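Jirnell gripper sim pack, worth the money or no?
Forum > Simulation and Software > Buying advice

benchrat_nine
December, evening

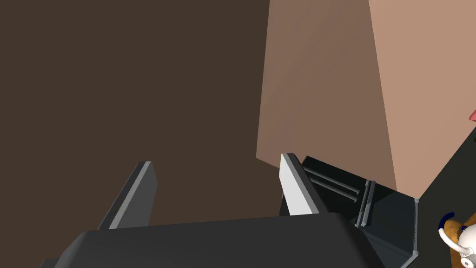
So I've got the trial of the Jirnell pack running since last night and I have to decide before it runs out. Price is 300 for the single seat. You get the gripper model, the wrist view, a bunch of props and the shelf and rack set. Two fingers only, no suction, suction is a separate add-on.

What I like so far: installs clean, finger limits are sane, wrist view works with zero setup. What I don't like: the props look like clay. My box is just a tan box. No tape, no print, nothing. Is that going to hurt me when I move to the real arm? Small shop, we pick cartons off racks, one arm, no budget for a second try.

Anybody here paid for it? Not looking for the sales page version.

torque_wrench_tim
replying to benchrat_nine

Paid for it in the spring. Contact is good, lighting is meh. The box thing is real but you can put your own textures on, takes ten minutes once you find the folder. The folder is NOT where the manual says it is. Look under shared, not under props.

clutthorpe_user
replying to benchrat_nine

Skip it and get Clutthorpe. Free for one seat, same kind of gripper, and people answer when you write in. I ran both for a month. The Jirnell one kept letting thin bars slide through the finger pads if I closed fast.

torque_wrench_tim
replying to clutthorpe_user

What step size. That's a step size problem, mine did it too at the default. Cut it in half and it stopped.

clutthorpe_user
replying to torque_wrench_tim

Default, yeah. Why should I be fixing the default on a thing I paid 300 for

torque_wrench_tim
replying to clutthorpe_user

Fair. Still fixable.

mossy_encoder

I'm in the middle on this. Had Jirnell at my last job, have Clutthorpe now. Clutthorpe's arm motion is worse, it kind of floats. Fine for planning, bad if you care about force. If you're picking cartons you care about force at least a little, you don't want to crush them.

On the plain look, I'd worry less about the box and more about your background. In your shot it's all brown behind the fingers. Flat brown. Your real room won't be flat anything. If you train a picker on that view it's going to learn that anything not brown is a thing to grab. Ask me how I know. Swap the backgrounds around, swap the light too. There's a shuffle setting under scene options, off by default for some reason.

benchrat_nine
replying to mossy_encoder

Did not know about shuffle, thanks. Turning it on tonight.

Also yes the background is whatever the trial loads. I haven't touched it.

papercut_automation

Question nobody asked, what's your real gripper? If it isn't close to the one in the pack you're wasting your time with all of these. I burned a whole summer on that. The sim fingers were wide flat plates, ours were skinny with rubber tips, nothing carried over. Not the grasps, not the approach angles, nothing.

benchrat_nine
replying to papercut_automation

Parallel jaw, flat fingers, Benedetti make it. Pretty close I think? Pads are a bit shorter than the model. Opening is near enough that I wasn't going to worry.

papercut_automation
replying to benchrat_nine

Measure it. Then measure the sim one. "near enough" is how I lost my summer.

mossy_encoder
replying to benchrat_nine

Benedetti has a model file for theirs, or did. It was on the support page, not the store page. Jirnell will import it but the finger joints come in flipped, so one opens while the other closes. Easy to fix by hand, just flip the sign on the left one.

quietservo

Going to disagree with most of this thread. For one arm and one job I wouldn't buy any sim. Put the arm on a bench, put a carton on a rack, run 100 picks and write down what fails. You'll learn more in an afternoon than in a week of fiddling with textures. Sim is for people with a fleet, or people who like sim.

torque_wrench_tim
replying to quietservo

Or people who don't want to bend a 9 week lead time gripper on a steel post. He's reaching over a rack with uprights and bars in it. First crash pays for the software.

quietservo
replying to torque_wrench_tim

Run it slow then. Arms have a slow mode. I've never bent one.

papercut_automation
replying to quietservo

I have. In slow mode.

clutthorpe_user

Nellow does a rental thing now too btw, by the month. Haven't tried it, a guy at work says the camera stuff is good and the physics is a joke. So maybe ignore this post.

benchrat_nine
replying to quietservo

I hear you but the arm is in use days, I'd get evenings only. And the crash thing does scare me. The posts on our rack are right where the wrist wants to go when a carton sits at an angle, thats half the reason I got the trial.

mossy_encoder
replying to benchrat_nine

Then use the trial for just that. Forget training, forget textures. Import your finger model, set the rack height to yours, put the box at a few bad angles and see if the wrist clears. If it can answer that before the trial's up you don't even have to buy it.

torque_wrench_tim
replying to mossy_encoder

Jirnell sales hates this one post lol

but yeah do that

benchrat_nine

OK update. Imported the Benedetti file, joints came in flipped exactly like mossy said, fixed. Shuffle on. Halved the step size. Left it going over dinner and it got through 1787 tries. Most of the misses are the left finger touching a post on the way in, when the box is turned toward the aisle. Straight boxes fine.

Measured the pads too. Mine are shorter by more than I thought, so papercut was right, redid the model.

Leaning toward buying but I'm going to write them about the default step size first and see if they even answer.

clutthorpe_user
replying to benchrat_nine

They won't. Post here if they do.

quietservo
replying to benchrat_nine

Turn the rack instead of the box. Free.

benchrat_nine
replying to quietservo

It's bolted down. Will ask the boss tho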